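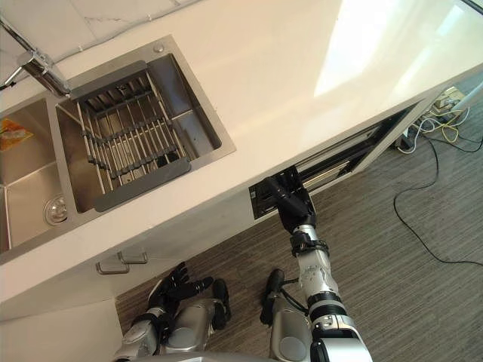
Do homes in Jukemlow use less water after six months of reminders?

Slightly, on the meter readings we have, and we don't think the reminders can take much of the credit.

Last updated 2023-06-16
Reading time: 4 minutes
Search this site Enter a word or phrase Go

Cutia water use project: progress report to the Huvberg Fund

This report covers the first six months of home readings. It follows the headings in the grant letter, except that we have put spending and staffing into a separate sheet, as agreed by phone. We have tried to say plainly what we know. The fund will notice that our tone has cooled since the application.

Recruitment

We wrote to 1785 households in the Jukemlow supply area. The target was 150 taking part and we signed up 116. A second letter brought in very few extra homes, and the cost of posting it was hard to defend. We would not send one again.

The shortfall matters less than the question of which homes said yes. Most of the replies came from streets with larger houses and gardens. People in the flats near the station hardly answered at all, and several of the blocks there have one shared meter, so we could not have used their readings anyway. We knew that before we began. The application called the sample "broadly typical of the area", and we would like to withdraw that phrase.

There is a further worry about people who volunteer for a water project. Many told us on the sign-up form that they already took short showers, reused bath water on the garden or kept a bowl in the kitchen for rinsing vegetables. It is not easy to get a big saving out of a home like that. It is also not safe to assume that another sort of home would behave the same way.

What the homes were given

Each home had a Chou card, which is a fold-out record sheet with a space for the weekly meter reading and a short tip at the foot. Homes in the reminder group also had a text message when the reading was due. The rest had the card alone. We did not have a group with neither, and looking back this was the biggest mistake in the design. It was left out to save money. Without it we cannot tell what the card does on its own, or whether writing down a number every week is enough to change what people do at the tap.

The tips were dull and we make no apology for that. Fill the kettle with what you need. Wait for a full load. Fix the drip. One tip, on turning the tap off between rinses, was printed twice by mistake and the tip on toilet cisterns was dropped. Since the toilet is one of the larger uses of water in most homes, this was a poor one to lose.

Readings so far

Both groups used less at the end of the period than at the start. The reminder group did a little better, but the gap is small enough that we would not build anything on it. It gets smaller still if we take out the homes that mended a leak during the project. A leaking cistern or a split pipe under a drive can waste more than a careful household could ever save at the sink, and when it is mended the reading falls sharply whatever the text messages say.

The season gets in the way too. We began taking readings in December, with pipes to worry about and families at home, and we are ending in a month when people go out more but also water their gardens. We have no readings from the same homes a year earlier. The water company has offered to look for old bills. We have been waiting for them for some time and would not count on their arrival.

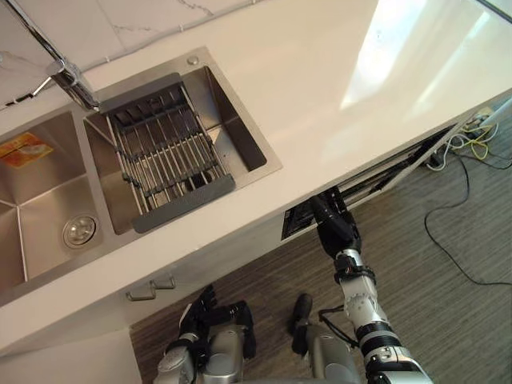 A comment left on the draft of this report says that we are being too gloomy, that "a family that looks at its meter once a week will spot a leak in days when it might have run for months", and that this alone would pay for the cards. We think this is the best argument for the project that anyone has made, ourselves included. It is an argument for reading the meter, though, and the fund is paying us mainly to test the reminders.

Missing readings are the other weak point. Some homes filled in every week. Some filled in nothing for a month and then sent a run of tidy figures that rise by the same amount each time. We have marked these as doubtful and worked out the results with them and without them. Leaving them out makes the saving look bigger, so we have left them in for the main result.

What people told us

The phone calls were more useful than the form. Plenty of people said they had stopped looking at the text messages by the third or fourth week. A few found them a nuisance and asked to be taken off the list, and we did so but kept their readings. People with young children said that water for washing clothes was not something they could cut, and they were tired of being asked. Several wanted to know what their saving was worth in money. For most of them it was small — smaller than they had hoped — and we suspect that telling them so did not help us.

Next period

We ask the fund to let us move what is left of the text message budget into leak checks for the homes already signed up. We would carry on with the cards through to December, so that there is at least one winter month to set beside another. We do not want to recruit up to 150 for the sake of the number. New homes would have no winter reading to compare with, and the total would look better than the evidence behind it.

If the fund would prefer us to keep to the plan as written, we can do that, and will report on it in the same way. We would only ask that the early result is not quoted in the Huvberg newsletter as a saving brought about by reminders. A revised budget is in the separate sheet, on the second tab.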